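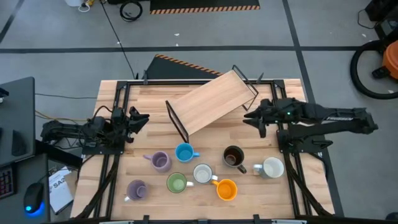

How a Shelf Holds Up Mugs

A shelf is a flat board held above another surface. The board carries the load. The legs carry the board. A small shelf with wire legs can stand on a table and give you a second level for storage, with free space underneath.

What is a load?
A load is the weight that something has to support. When a ceramic mug stands on a shelf, its weight pushes down on the board. The board passes that push along to the legs, and the legs pass it to the table. The table pushes back up with the same force, so nothing moves.

Why thin wire is strong enough
Metal wire bends easily when you push it from the side. Pushed straight along its length, a short piece is much harder to bend. Shelf legs are mostly upright, so most of the push runs along the wire.

Where to put the mugs
Put the first mug near the middle of the board. Add the others on both sides — one left, one right — so each set of legs gets a similar share. A mug that hangs over the edge may tip. It falls when its center of gravity, the point where its weight balances, is no longer above the board.

What about the handle?
A handle makes one side of a mug slightly heavier. It also takes up room. If all the handles point the same way, the mugs fit closer together.

Try it
Lay a ruler across two books. Place an eraser in the middle and look at the ruler from the side. Now move the books closer together. Does the ruler bend less?

Text: Rasa Paulauskas. Checked by Kristaps Liepiņa, Sep 23, 2011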